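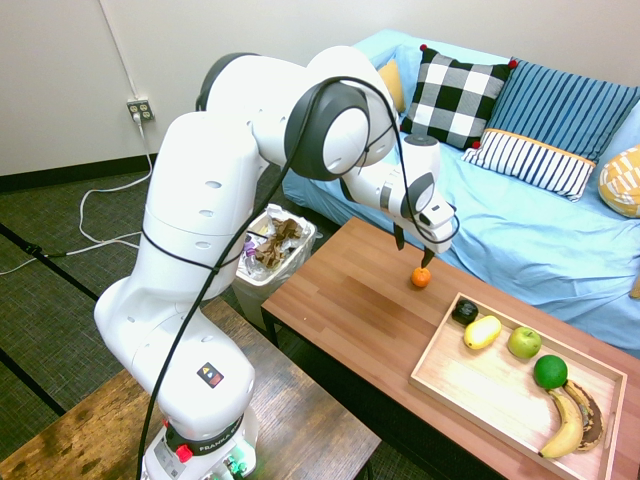
Am 05.07.2024 war ich beim Tag der offenen Tür der Beratungsstelle Stemau, und weil mich im Zug zurück gleich 2 Bekannte angeschrieben haben, wie es denn war, schreibe ich es lieber einmal für alle auf.

Die Stelle hilft Frauen und Mädchen, die über falsche Arbeitsversprechen ins Land gelockt wurden, und ich hatte mir den Besuch, ehrlich gesagt, bedrückender vorgestellt. Ludmila Slanina hat uns so herzlich begrüßt, dass man gleich Mut bekam, auch die dummen Fragen zu stellen (und ich hatte einige!). Sie erzählte, dass im vergangenen Jahr 116 Betroffene begleitet wurden, zum Amt, zur Ärztin, manchmal monatelang bis zum Prozess. Seit Februar gibt es sieben Plätze in einer Schutzwohnung, deren Adresse natürlich geheim bleibt.

Gekommen waren rund 50 Leute, und der Kaffee reichte trotzdem. Lange habe ich am Tisch mit den Merkblättern gestanden, die es inzwischen in vielen Sprachen gibt. Am meisten beschäftigt mich die Sache mit dem Aufenthaltsrecht: Wer nicht aussagen will oder kann, aus Angst um die Familie daheim, steht oft sehr schnell ohne Papiere da.
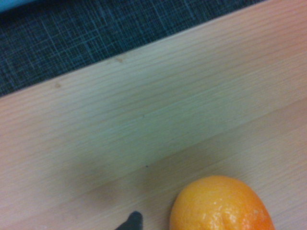
Kimutai Swai meinte dazu in der Fragerunde, Schutz dürfe nicht davon abhängen, ob jemand als Zeugin taugt, und dafür gab es langen Beifall. Im Herbst soll es einen Abend nur zu diesem Thema geben, ich gehe ganz bestimmt wieder hin.

Kommentare

Ingegerd Hellström
Danke für den schönen Bericht! Werden für die Begleitung noch Dolmetscherinnen gesucht?

Illia Tymoshchuk
Ja, vor allem für Rumänisch und Vietnamesisch, einfach im Büro anrufen.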